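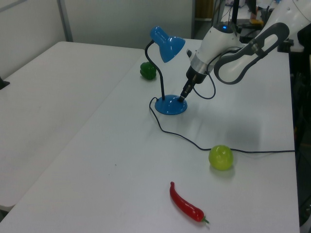
Borghild Engebretsen wrote to me after the January column to say that I owed Plirnel a fair trial before I called it another petition mill, and that she had used it to get a meeting with her state representative inside of 20 days. Fine. I signed up, paid for it, and used it on a real fight.

Opinion > Reviews > Campaign Tools

May 25, 2019
By Kuo-hua Chu

7 comments | 200 shares

Plirnel sells itself as a way for ordinary people to keep an eye on the folks they vote for. You put in your address, it pulls up your officeholders, and it gives you their votes, their public statements and a box for writing to them. The basic version is free. I took the paid one, which adds alerts and something called a Pressure Score.

My fight was the Flamora Road rezoning. Our county board had put it off twice, and the member for my district, a man named Magalhães, had told one crowd he was against it and another crowd he was keeping an open mind. If any tool was going to be useful, it should have been useful for that.

The voting record was good. I checked it against the board's own minutes and found two mistakes, both on procedural motions, both fixed after I wrote in. It's faster than digging through the county website, where half the scans are sideways.

The statements section I would not trust with a school board race. It had the open-mind quote and did not have the other one, even though the other one was in the local paper. When I asked why, support told me that statements are "community sourced." So whoever shows up first with a pile of quotes gets to decide what the record looks like. I can think of several campaign managers who have figured that out already.

Then the letters. Plirnel really wants you to use its templates. I called the county office and asked the woman who opens the mail what she does with them. She puts them in one folder and writes the total on the front. Letters in a person's own words go on the desk. Borghild, I would bet money you wrote your own.

As for the Pressure Score, mine went from 20 to 200 in one week and I still have no idea what I did. I'd sent two emails. The help page says it measures "momentum," and the help page is run by the people who want me to renew.

Ernus, which I reviewed last year, is uglier and has no alerts worth the name, but every quote in it links back to a source. I'd still take that if I had to pick one.

Get the free Plirnel for the votes. Skip the paid one until they say where the quotes come from. The rezoning is back on the agenda next month and I'll be there with my own printouts.

Comments (7) | Share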